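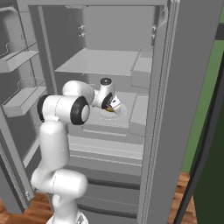 Simulated fridge task: arm over the middle shelf, small item in the gripper, plate underneath.

Do we need to buy the arm before the sim work is done?

Posted by Kieran Ó Dubhghaill

I look after the equipment budget for a small kitchen automation project at Clombridge. Our integrator wants us to order an arm from Linon now, plus a gripper from Blackburn at $699, on the strength of a simulation where the arm puts something on a plate inside an open refrigerator. The gripper is the cheap part. The sim license renewal is another $3,295 and they say we need both at once, "so the teams can work in parallel."

I've sat through demos before. A rendered fridge has no condensation, no sticky shelf and no door that swings back at you. What should I ask for before I sign anything in October? And is there any sense in buying a real refrigerator first and leaving the arm for later?

Juniper Schumacher

Yes, buy the fridge first. I'd do that even if the arm were free. Measure the opening, the height of each shelf and how far the door bins stick out when the door is open, then make them rebuild the sim to those numbers. We skipped that step and our arm's elbow hit the door on the real unit. The fix was a new mount, and the mount had a longer lead time than the arm did.

Before you sign, get these in writing:

Success rate over a set number of tries, with the object starting in different spots. One clean run tells you nothing.
What the base bolts to, and who pays for the stand.
Whether the $699 covers the fingers and the cable. Ours didn't.
Reach to the back of the lowest shelf you plan to use, with the gripper on.

I'd also push back on "in parallel." Ask what the arm will be doing in its first month. If the answer is vague, it will sit in a crate while the warranty runs.

Georges Sabbagh

just rent one. Clusten did us a 3 month rental and we sent it back after 35 days, no hard feelings. sim people always say its nearly ready

Saoirse Moriarty

Renting is fine if the rental is the same model you would buy. Otherwise you pay for the integration work twice, and that costs more than people expect.

I disagree a little with Juniper on the success rate. A vendor can give you a lovely percentage from the simulator and it will be true, for the simulator. Ask for the rate on hardware, on a fridge with food in it. If they have no hardware numbers, split the order: renew the license, hold the arm, and tie the arm purchase to a test you write yourself. Don't let them write it.

Kieran, does the license renewal lapse if you wait? That would change my answer.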